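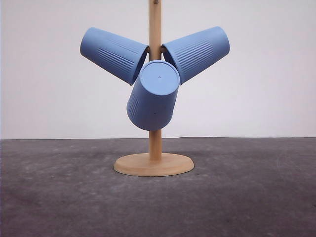

How long does it take to get used to a small kitchen?

Five months, in my case, and I'd have gotten there in two if I had thrown out the waffle iron sooner.

I moved to Marchuk Street last September, from a house with a pantry you could park a bike in (we did park a bike in it) to a third-floor apartment where the fridge door and the oven door can't be open at the same time. I'd told everyone I was ready. I had read the articles! I had a label maker! Then the movers carried up 147 boxes and I sat down on one marked KITCHEN 31 and ate crackers for dinner.

I want to tell you about the boxes first, because they were a bit of a shock. 77 of them were kitchen. I'm one person. I cook maybe four nights a week and the other three I have toast. How does one person fill 77 boxes with kitchen? Slowly, it seems, over nineteen years, with a lot of help from relatives who think a fish kettle is a nice birthday present.

My downstairs neighbor, Taras Bondarchuk, came up that first week to ask if I'd mind not dragging things after ten at night. Fair enough. He ended up staying for tea and looking over the wreckage, and he told me he'd cooked in the same size kitchen for most of his adult life, with two kids in it for a good part of that. I asked what his secret was and he said he washed the pan while it was still in his hand. I laughed, but I've thought about it almost every day. I used to cook with six pans going and a sink like a shipwreck. Now I make the onions, wipe the pan, make the next thing. Dinner takes a little longer and afterward there's hardly any cleaning up to do.

The throwing out was harder. I tried the method where you put everything in a box and only take out what you need, and it went fine until I needed a melon baller, found it, and felt so pleased with myself that I kept nine other things on the strength of it. What worked better was asking whether I'd walk down to the Plultum store and buy the thing again tomorrow with my own money. The fish kettle, no. The second colander, no. My grandmother's rolling pin, which is warped and rolls everything into the shape of Florida — yes, and I don't want to discuss it.

Mugs were the worst. I had a whole shelf of them in the old place, conference mugs, zoo mugs, a Coltel Savings mug from a bank I never even had an account with. You get fond of them. 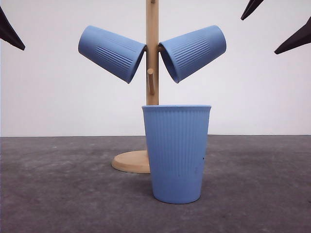
I gave most of them to the thrift store on the corner and kept the ones I reached for without thinking, and after a week I couldn't have named five of the ones I'd let go. I did go back and buy the zoo one. It cost me a dollar and I felt silly, but it has an otter on it.

Then there's shopping, which I hadn't planned for at all. In a big kitchen you buy for the version of yourself who makes lasagna for twelve. In a small one you buy for Thursday. I stop at the Stoltine market on my way home now and get what I'm going to eat, plus lemons, and I waste so much less food that I'm a little embarrassed about the old days. The man at the vegetable stall has started setting aside the ugly peppers for me. I never got that kind of treatment when I went once every two weeks with a cart like a freight train.

There are things I miss. I miss baking bread, or at least I miss having somewhere to leave the dough where I won't put an elbow in it. I miss having people lean on the counter while I cook, because there's no counter left to lean on once the cutting board is out. Friends stand in the doorway instead and hand me things. It's chummy for ten minutes and then somebody's hip hits the drawer.

But I had eight people over last month, in shifts, sort of, with soup on the stove and bowls on the windowsill and Taras on the stairs with a plate on his knees, telling my sister how to fix her radiator. The soup ran out before the last two arrived. They had toast.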